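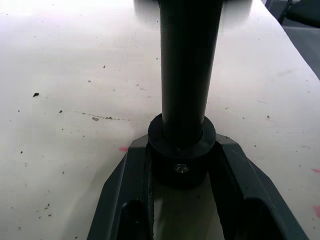 4. Tonal conversion and comment length

The comments analysed in this section were drawn from two photo-sharing groups, Toltadville and Zasside, both of which accept colour and monochrome work without separate categories. A total of 662 first comments was retained after removal of group invitations, award banners and posts consisting only of emoji. Of these, 424 were left on colour photographs and the remainder on black-and-white conversions.

Each comment was coded for whether it named a subject, a technical property (focus, exposure, grain, contrast) or a personal circumstance of the commenter. A comment could carry more than one code. Two coders worked independently, and disagreements were settled by discussion before the counts were merged. Titles and tags were hidden during coding, as a title such as "Harbour in B&W" would have revealed the treatment to the coder.
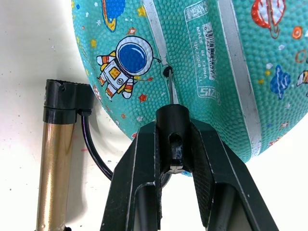 2 min read

Figure 4. Teal basketball with silver-grey channel lines and a cartoon astronaut print.

Monochrome photographs drew more remarks on light and texture, while colour photographs drew more remarks on place and season. The difference was clearer in Toltadville than in Zasside, where members commonly reply in a set phrase and add little to it. Personal circumstances appeared under both treatments – usually as a mention of travel or of a similar photograph taken by the commenter – and showed no consistent pattern.

Comment length was measured in words after spelling had been normalized with the Wike script. Quoted text was excluded. Long comments were concentrated in threads where the photographer had asked a question in the caption, and this held for colour and monochrome alike. Caption type was therefore entered as a covariate in the Inico model described in the previous section.

Conversion method could not be recovered for most files. In-camera conversions and those made later in software were pooled, as were toned prints scanned to a neutral grey. A weak sepia or selenium cast was treated as monochrome if both coders agreed on it, and the photograph was otherwise dropped along with its comments.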